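Mestier – Reordenación de puestos de trabajo y almacenaje auxiliar
Informe de avance para Zavodent, junio
Redacta: Yolanda Taipe. Revisa: Hoi-yan Chuang

1. Alcance del periodo

El informe cubre la fase 2 del proyecto: mobiliario auxiliar y superficies de trabajo de la sala Grilley. La fase 1 (retirada de material obsoleto) quedó cerrada y justificada en el informe anterior. No se han modificado ni el calendario ni el alcance aprobados.

2. Almacenaje auxiliar

Se mantiene el criterio de usar elementos abiertos de rejilla metálica blanca – permiten revisar el contenido sin desplazarlo y no exigen rotulación. La base maciza evita la caída de piezas pequeñas. Al colocar los elementos sobre mesa se procurará dejar accesibles los pasacables.

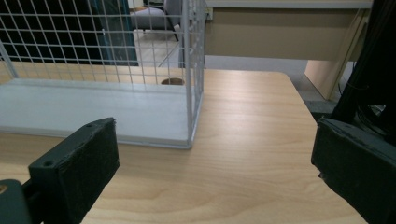

Fig. 1. Elemento de rejilla blanca con base maciza sobre mesa de madera clara; detrás de la base, el pasacables.

Para el material compartido se ha adoptado el carro de dos baldas blancas. La balda superior se reserva a objetos de uso diario y la inferior a consumibles de reposición. Queda pendiente fijar la norma para vasos y utensilios, que hoy ocupan la balda superior junto a los puestos con monitor. La propuesta de Chuang es destinarles un recipiente cerrado; la decisión se tomará en la próxima revisión. 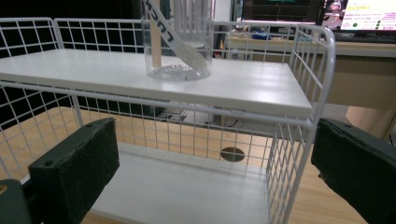

Última modificación de esta página: junio, 16:40 h

El vaso de plástico transparente que aparece en el carro contiene algo de líquido, un palito de madera y un utensilio blanco. La norma provisional exige vaciar los vasos al final de la jornada. Se revisará también el recorrido del cable negro situado detrás del carro.

3. Superficies

Las mesas conservan el acabado de madera clara. El criterio de entrega es tablero despejado en la zona central, sin cinta ni restos de adhesivo. No se prevé lijado ni barnizado en esta fase. 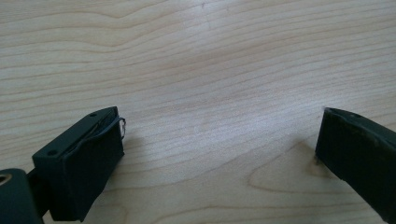 Fig. 2. Tablero de madera clara, detalle de la veta.

4. Ejecución económica

Presupuesto de la fase: 3972 euros
Ejecutado: 1574 euros
Comprometido (pedido a Chien): 2000 euros
Disponible: 398 euros

5. Próximas actuaciones

– Recepción y montaje del pedido de Chien.
– Aprobación de la norma de uso del carro.
– Inventario final por puesto, a cargo de Taipe.

Se solicita a Zavodent conformidad para aplicar el saldo disponible a canaletas y tapas de pasacables.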